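Keeping Metal Drawer Fronts and Trim Clean

Brushed metal shows every fingerprint, and most of the streaks people complain about come from using too much cleaner. A damp microfiber cloth and one drop of dish soap will take care of ordinary smudges. Wipe along the grain, never across it, then go over the same stretch with a dry cloth before the water has a chance to spot.

For grease near the stove, mix 200 ml of warm water with a teaspoon of white vinegar. Spray the cloth and not the metal. Leave it on for a minute, wipe, rinse with plain water, and dry. Keep vinegar away from stone counters.

Old sticker residue comes off with cooking oil. Rub it in, wait 15 minutes, and lift the edge with a plastic scraper. Wash the oil off with soap afterward.

Don't use steel wool, scouring powder or anything with chlorine bleach. The scratches stay for good, and bleach can pit the surface.

Grooves and dark matte strips need a different approach. Dust settles there and a wet cloth only pushes it into the corners. Use a dry, soft paintbrush first, then a cotton swab barely dampened with water. 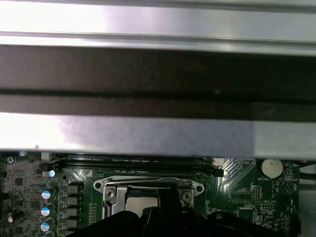 Ishida wrote in to say that an old toothbrush works better than a paintbrush in narrow seams, as long as the bristles are soft and you brush in one direction. Baby oil on the trim afterward was a mistake, the same note adds, as it held the dust.

Do the grooves every 6 weeks or so and the flat faces whenever they look dull.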